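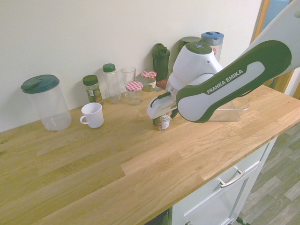
A butcher-block countertop with storage containers along the wall

A countertop, also called a worktop or benchtop, is a flat, raised work surface found in kitchens, bathrooms and workshops. It is usually fixed on top of base cabinets and set against a wall. Common materials include wood, natural stone, laminate, tile, concrete and stainless steel.

Butcher block

Butcher block is made by gluing strips of wood together into a thick slab. Maple, oak, beech and walnut are often used. In edge-grain slabs the long sides of the strips face up, and in end-grain slabs the cut ends do. End grain is kinder to knives but costs more to make. The color can vary a good deal from strip to strip, even within one kind of wood.

Wood moves with changes in humidity, mostly across the grain. Installers fasten it through slotted holes so the slab can swell and shrink without splitting. Surfaces used for cutting are commonly treated with mineral oil, while others may be sealed with varnish or hardwax oil. Scratches and light burns can be sanded out.

Stone and laminate

Granite resists heat and scratches but is heavy, and large pieces need a seam. Marble is softer and is marked by lemon juice and vinegar. Laminate is a thin printed sheet bonded to particleboard - it is cheap and easy to clean, but water that gets into a joint can make the core swell.

Local production

In the town of Rallska, the Callov mill made wooden countertops for homes in the Mutier valley. Its standard slab was 154 centimeters long, and longer counters were built by joining slabs with bolts from below. At its peak the mill had 130 workers and turned out 3967 slabs in a single year. It later closed, and the remaining stock was sold to Rolland, a furniture maker that still offers oak slabs in 8 lengths.

See also
Cabinetry
Cutting board
Kitchen sink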